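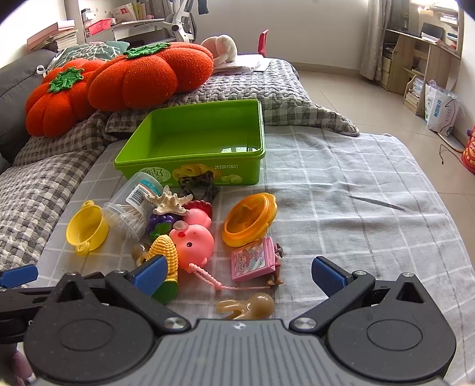

I've wanted to do a small gallery on the green snack box ever since the February clear-out, and I'm so pleased I got round to it! It's a biscuit box really, bright green plastic, and far too cheerful to throw away, so it has become the home for every odd little toy we own. The pair of pink pigs are my favourites (the smaller one peeping out behind the big one makes me smile every time), and I do love that corn with its green husk leaves.

Everything gets spread out on the bed and looked over before it's given a place. I use what I call the Harawira rule, after the street we used to live in: if you can't remember what a thing is for, it goes in the box anyway.
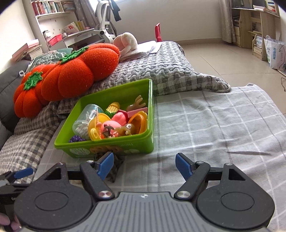

The pumpkin cushions stay out all year, and I won't hear a word against them. They were finished on the 10th March, so they were never really an autumn thing to begin with, and they look lovely with the grey blankets.

More from the same bed, starting with the one my friends always ask to hold. 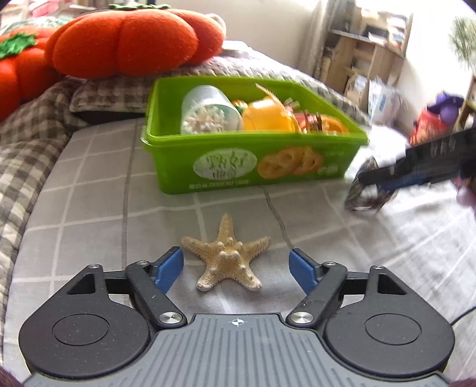
The starfish, all five knobbly arms of it. Best thing in the collection!

And a good old jumble, which I like just as much as the tidy ones.

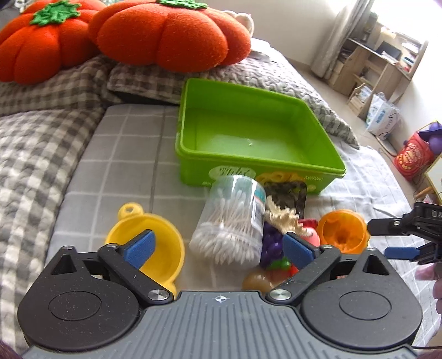 Cotton swabs, purple grapes and an orange cup on its side, with the green box behind.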